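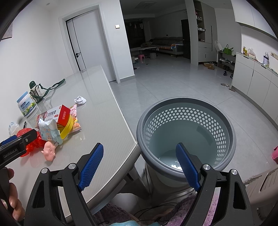
Dining tables fill up faster than any other surface in an apartment. They are wide, they are at a good height, and they tend to stand between the front door and everything else. Whatever comes in the door gets put down there, and then it stays, and other things settle against it. A drink bottle with its strap trailing across the top, a tub marked "Full Cream," a bunched red plastic bag, a carton tipped over on whatever was already under it, one crumpled tissue off by itself. Not one of these is a large object. Together they are enough to push dinner to the far end.

I have been writing about small apartments for long enough to know that people are more ashamed of the table than of the closet. The closet has a door. When I asked readers in Kusadgate to tell me which part of the home they straightened up first before company came, I got 60 replies, and the table was the answer in most of them. Several people told me they didn't straighten it up so much as move it. The pile goes into a tote bag, the tote bag goes into the bedroom, and on Monday it comes back out.

That is worth looking at, because moving the pile takes almost as long as dealing with it. I timed myself on my own table one evening in June. Getting everything into a bag took five minutes. Putting everything where it belonged took 11, and at the end I had no bag to unpack.

What slowed me down was the sorting, and most of the sorting was food. Packets are the hardest thing on a table to read. An opened one and a full one look the same from a chair, so each has to be picked up and checked. Milk powder, crackers and candy all have a place in the kitchen, but they get eaten at the table, and people are sensible enough to leave things where they use them. If your household snacks at the table, give the snacks a tray. One tray, with a rim, small enough to carry in one hand. When it is full, something has to be finished or put back before anything else goes on.

Bags come next. A plastic bag on a table is usually there for one of two reasons: it still has something in it, or somebody is planning to use it again. Open each one. If it has something in it, take the thing out. Then fold the bag or throw it away, and do it right then. A knotted bag can sit for a month, as I know from one that turned out to hold rubber bands and a receipt.

Bottles should go in a single spot near the door or the sink. Straps are a nuisance because they catch on other things, and lifting the bottle drags half the table along with it. I hang mine from a hook now. The hook came in a pack from Ruggiero, the hardware store on the corner, and there are still three left in the drawer.

Toys are a different problem, and they need a different approach. Food has a kitchen to go back to. Toys, in most apartments, have a bin at the bottom of a shelf, and the bin is made for big things. Small pieces sink in it and are never seen again, so children learn quickly to keep them up on the table where they can find them. A foam dart is no use in a deep bin. Neither is a shuttlecock, and a shuttlecock that gets crushed under a truck doesn't fly very well afterward.

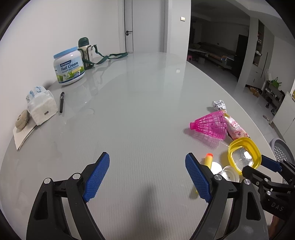 Neelam Tomar thinks the mistake is in sorting toys by type at all. In her apartment in the Wasent building, she told me, every child has one shallow box that lives at the end of the table, and whatever fits in it may stay out overnight, whether it is a toy or a wrapper being saved for its picture. She said she stopped asking what each thing was for, "and after that it took them no time." The boxes get tipped out at the end of the week, and the children decide what goes back in.

I tried it with a square container, which sits flat and fills a corner better than a round one, and it worked for the small things that have no name. Every family has these. A disc off something, a clear lid that fits no cup in the house, the cap of a pen. I used to hold each one and try to remember. Now they go in the container, and if nothing has been claimed by Sunday night they go out. So far one piece has been missed, and it was mine – the battery cover from the kitchen scale.

There are products for this, of course. Ferkeo sells a stacking tabletop organizer for $199, with felt in the bottom of each section and a lid that doubles as a serving board. I borrowed one for two weeks. It is well made and it held everything I had. It also took up the space of one place setting, and my son began stacking library books on the lid by the second day. I gave it back and went on using the container.

A glossy top is easier to live with than people expect. Crumbs show on it, and so do fingerprints, and a bright toy throws its color onto the surface beside it, so you notice what has been left out. If yours has a fine ribbed finish, wipe along the ribs with a damp cloth and then across them with a dry one. Going across with a wet cloth leaves the dust in the grooves.

The order I use now is trash first, then food, then bottles and bags, then whatever belongs to a child. Trash goes first so that I'm not lifting the same tissue four times. I do it after the dishes, with the tray in one hand, and if I'm interrupted I leave the toys for the morning.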